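Evier Under-Sink Water Filter
Installation and User Guide

Section 4: Fitting the filter and first use

Read this section through before you start. Fitting takes most people less than an hour. If your home has lead or old iron pipework, ask a plumber to fit the unit.

4.1 Before you start

You will need an adjustable spanner, a cross-head screwdriver, a pencil, a spirit level, a bucket and an old towel. The hose cutter is supplied in the accessory bag with the wall screws.

The filter must be fitted to the cold supply only. Water pressure should be no higher than the limit printed on the rating label. If you do not know your pressure, your water company can tell you.

CAUTION: Do not connect the filter to the hot supply. Hot water will damage the cartridge and may cause the housing to leak.

4.2 Choosing a position

The housing hangs from a bracket on the side or back wall of the cupboard. Leave at least 21 mm clear below the housing so that the bowl can be unscrewed when you change the cartridge. The blue hose is 1000 mm long and must reach the tap without being stretched or bent sharply.

1. Empty the cupboard completely and wipe the base dry.
2. Hold the bracket against the wall and check it with the spirit level.
3. Mark the two screw holes in pencil.
4. Check behind the wall for cables and pipes before drilling.
5. Fix the bracket with the screws supplied.

Note: For cupboards with thin side panels, use the backing plate (part 733). It is sold separately.

Keep what you took out of the cupboard off the floor until the leak check in 4.4 is finished. A covered table is a good place for small household items. Paper packets in particular should stay well away from the work area.

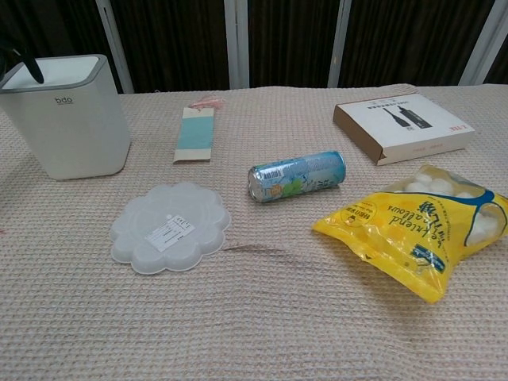 Fig. 6. Small items set out on a covered table.

4.3 Connecting the hoses

6. Turn off the cold supply at the stop valve. Open the kitchen tap and let it run until it stops.
7. Put the bucket under the joint between the valve and the tap hose. Undo the joint with the spanner. A little water will come out.
8. Screw the tee piece on to the valve by hand, then tighten it a quarter turn with the spanner. Do not overtighten.
9. Reconnect the tap hose to the top of the tee piece.
10. Push the white hose into the side of the tee piece as far as the line marked on it. Pull gently to make sure it has gripped.
11. Push the other end of the white hose into the port marked IN.
12. Push the blue hose into the port marked OUT and run it up to the filter tap.

If a hose has to be shortened, cut it square with the cutter. Scissors leave a crushed end that will not seal.

Note: To release a hose, press the grey collar towards the fitting and pull the hose out at the same time.

4.4 Checking for leaks

13. Hang the housing on the bracket. It should click.
14. Open the stop valve slowly, half a turn at first.
15. Wipe every joint with dry kitchen paper and look for damp spots.
16. Open the valve fully and wait ten minutes. Wipe the joints again.

If a push-fit joint drips, close the valve, take the hose out, trim the end and refit it. If the bowl drips, check that the rubber ring is sitting flat in its groove and has no grit on it.

CAUTION: Do not leave the house with the supply on until step 16 has been done and all joints are dry.

4.5 First use

17. Open the filter tap and let the water run for five minutes. It may look cloudy or grey to begin with. This is fine carbon dust and is harmless.
18. Close the tap, wait five minutes, then run it again until the water is clear.
19. Write the month on the reminder label and stick it inside the cupboard door. A cartridge fitted in September should be changed the following March.

The cartridge treats up to 1320 litres. Large households may reach this sooner than six months, and the flow from the tap will slow down.

If the filter has not been used for several days, run the tap for one minute before drinking. If the cupboard is on an outside wall and you will be away in freezing weather, close the stop valve and drain the bowl.

4.6 Spares and help

Cartridges, rubber rings and backing plates are available from Azevedo, Mellham, and from the trade counter at Ekivbridge. Have the serial number ready when you call. It is on the underside of the bracket, so make a note of it before fitting.

Text: Adelino Sequeira. Drawings and checking: Tomomi Tanabe.

Continue to Section 5: Changing the cartridge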